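What Is a Treaty? A Guide for Young Readers
By Morven Skinner, Kevport Center for World Affairs
Ages 8 to 12
Shares: 223 | Comments: 3

A treaty is a written agreement between two or more countries. When countries sign a treaty and approve it, they promise to follow what it says. Some treaties end wars. Many others deal with everyday matters, such as who may fish in a lake, how mail crosses a border, or how to keep a river clean.

You may have made an agreement with a brother, a sister, or a friend. Perhaps you agreed to take turns with a game. A treaty works in a similar way, but it is written down with great care, and it can affect millions of people.

Why do countries need treaties?

Each country makes its own laws, and those laws usually apply only inside its own borders. Rivers, birds, storms, and ships do not stay inside borders. If a river begins in one country and flows into the next, the people living downstream depend on what the people upstream decide to do.

The neighboring lands of Cavholm and Kallon share a river that is 400 miles long. For many years, farmers on both sides took as much water as they liked. In dry summers there was too little left for the towns near the sea. The two governments argued, and for a time they stopped speaking to each other. In the end they agreed to meet in Kevport, where the river reaches the ocean.

Who does the talking?

The people who speak for a country in other countries are called diplomats. An ambassador is a diplomat of very high rank. When diplomats meet to work out an agreement, they are said to negotiate. Each side explains what it wants and what it is willing to give up.
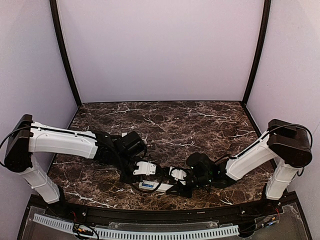
Negotiation can be slow. The river talks lasted for 58 meetings. The diplomats had to settle how much water each side could use, who would measure it, and what would happen in a dry year. They also had to agree on the meaning of single words. What counts as a "dry year"? That question alone took most of September.

When two sides each give up something in order to agree, the result is called a compromise. Cavholm wanted to build three dams and agreed to build one. Kallon wanted to have the water measured every day and agreed to once a week.

Signing and ratifying

When the words are settled, leaders or diplomats sign the treaty. In many countries, a signature is only the first step. The treaty must then be approved at home, often by a vote of lawmakers. This approval is called ratification (say it like this: rat-if-ih-KAY-shun). A country may sign a treaty and later decide not to ratify it.

After ratification, the treaty comes into force. From that day on, the countries must do what they promised.

What if a country breaks a treaty?

There is no world police force that can arrest a country. Other countries may complain, stop trading with it, or refuse to make new agreements with it. Some disagreements go to an international court, where judges listen to both sides – much as they would in a court at home – and give a decision.

Most countries keep most of their promises most of the time. A country that breaks its word may find it hard to be trusted when it needs help.

Words to know

Ambassador: a diplomat of very high rank who speaks for a country.
Compromise: an agreement in which each side gives up something.
Negotiate: to talk in order to reach an agreement.
Ratify: to approve a treaty officially.

Something to try

With a partner, write a short treaty about sharing a desk, a ball, or a computer. Decide what each of you promises and how long the agreement will last. Ask a third person to read it and look for words that could be understood in two ways.

Comments (3)

Mrs. D., grade 4: My class wrote a treaty about the kickball field. It has eleven rules and they are already asking to change two of them.

Oskar's dad: Could you add a part on how a country leaves a treaty? My son asked and I was not sure.

rivergirl: why did they only build one dam

Related
What Does an Ambassador Do All Day?
How Borders Are Drawn
The Sundaram Letters: Peace by Mail
Why Do Countries Have Flags?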